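Vistier opens its tabletop styling room to the public this May

By Banafsheh Bahrami, founder, Vistier

For immediate use

I have been arranging small things on tables for most of my life, and this May I finally get to do it with the doors open. Vistier, my little styling studio in the old Kollár building, is starting a run of public table sessions for anyone who likes to fuss over a bowl, a board or a bunch of keys until it looks right. I'm so pleased about this that I've written the release myself, so please forgive the exclamation marks!

The sessions are called Small Things, Set Down. Each one runs two hours and seats five people. You come in, you hang up your coat, you pick a few pieces off the shelf and you start putting them together on a big sheet of white. There's no exam at the end and you don't need to have gone to art school (I didn't). I'll be walking back and forth with coffee and opinions, and you are welcome to ignore the opinions.

We begin with the still life, the old-fashioned kind, with a vessel and something in it and something tall to keep it company. I love a board under a bowl. A plain white one shaped like a paddle does half the job for you, because the handle gives the eye somewhere to go, and then you can stand a slim upright piece down at that end and the whole arrangement stops looking like leftovers. I also love a rim that isn't perfect. Give me a cream-white vessel with a wobbly dark edge over a perfect one any day of the week.
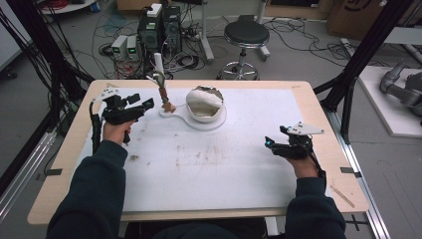

The white sheet is a bit of a house rule. I've tried colored paper, linen and one very sad bedspread, and I always come back to white. It shows every mark, I know. Brown smudges, specks, the lot. I used to change the sheet the moment it picked up anything and I've stopped doing that, partly to save money and partly to save my nerves. A working table should look like somebody works at it. If you're particular, bring your own sheet and I'll clear the shelf so you can lay it out.

After a break we move on to what I call pocket pieces, and this is the part people get silly about in the best way. Key rings, bag charms, little bits of gold-colored metal that live at the bottom of a purse. They're harder to set out than a bowl! A bowl stays where you put it. A fluffy charm flops over, rolls onto its ring, hides its own clasp and picks up every crumb in the building. The trick I teach is to start with the metal: get the rings lying the way you want them, then let the fluff fall and leave it alone. Go back in with your fingers once, to lift the long strands, and then hands off. I say "hands off" a lot in that second hour.

I'd also say don't crowd them. One charm with a smaller trinket a little way behind it is plenty for a first try, and you'll learn more from moving that trinket back and forth than from adding four more.
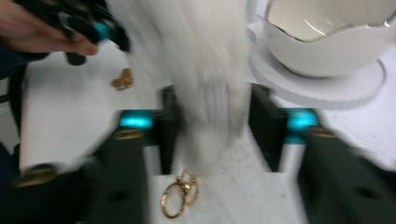
White fluffy charm with gold-colored rings at the Vistier table.

We've built up a good shelf over the years. There are 84 pieces on it at last check, from bowls and boards to tiny things I keep in egg cartons so they don't wander. Some came from flea markets, some from friends clearing out kitchens, and a good few are from Wosier, the pottery down the street, whose seconds I buy shamelessly. You're welcome to bring something from home too. Last winter, when I was trying the sessions out on friends, the homemade and hand-me-down things were the ones everyone wanted to borrow. Please leave anything heirloom-precious at home, though, as things do get passed around.

The tables are light wood with rounded corners, which I mention only because I spent years walking into square ones and I have the bruises to prove it. There's room to pull a chair right up and get both arms over the work. If you'd like to stand, stand. If you need a higher seat or more space to get in beside the table, tell me when you book and I'll set the room up that way before you arrive.

The café next door, Bromo, is doing the coffee and a tray of something sweet for each session. Food stays over by the window, please - I can live with a stained sheet, but I draw the line at frosting in the faux fur.

The price is $24 a seat, and that covers the coffee, the sweet thing and the use of everything on the shelf. Morning sessions start at 10 and afternoon ones at 2. Booking is open now at the studio desk, and I keep a waiting list for full sessions, so do put your name down even if it looks hopeless. Children of twelve and up are welcome with a grown-up.

Members of the press who'd like to come and sit in are very welcome, and I'd much rather you had a go than stood at the back with a notebook. Let me know ahead of time and I'll save you a chair and a stretch of table.

Press contact: Banafsheh Bahrami, Vistier, ground floor, Kollár building. Ask for me at the desk any afternoon before 5.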